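Home | Talks | Speakers | Notes | Contact
Search this site Enter keywords Go

Teaching by hand: folding cloth with two grippers
Speaker notes, Ottilie Gruber, Wednesday session

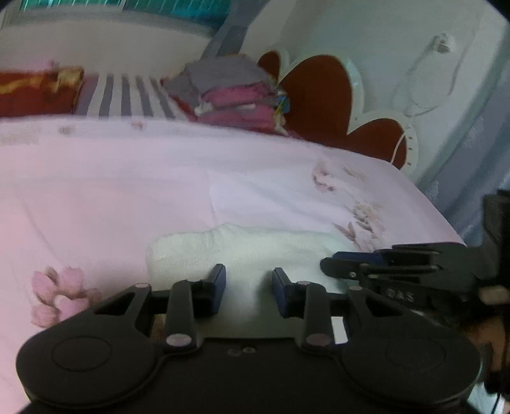 Slide 1. Green cloth on a bed, two hand-held grippers, view from one of the tools.

Leave slide 1 up while people sit down. Talk is 45 minutes, questions after.

Start with the two ways of showing a task. Remote control: you drive the arm and watch it on a screen. By hand: you hold the gripper yourself and do the job. We did remote control first, at Prelton. It was slow and people got tired.

Point to the finger pads. Whatever the pads can't pick up, the robot won't learn to pick up. Say this twice.

Point to the cloth. Folded cloth is harder than boxes. It has no fixed shape, and the far edge is hard to see once the tool is over it.

Numbers, read slowly:
- 1687 demonstrations in the Josau set
- 311 thrown out, mostly for one hand moving before the other was ready
- some 90 minutes before a new person folds at a steady pace

Patterned sheets. Mention that plain table tops gave us a model that got lost on flowers. Emley homes were added in July for that reason. Don't go into lighting, it comes up under slide 6.

Two hands. Ask who has tried to fold a towel with tongs. Wait for answers. Then explain that both tools have to be timed together, and skip the clock maths unless someone asks.

Next slide: the Khúc arm repeating the fold. Check the sound is off before playing the clip.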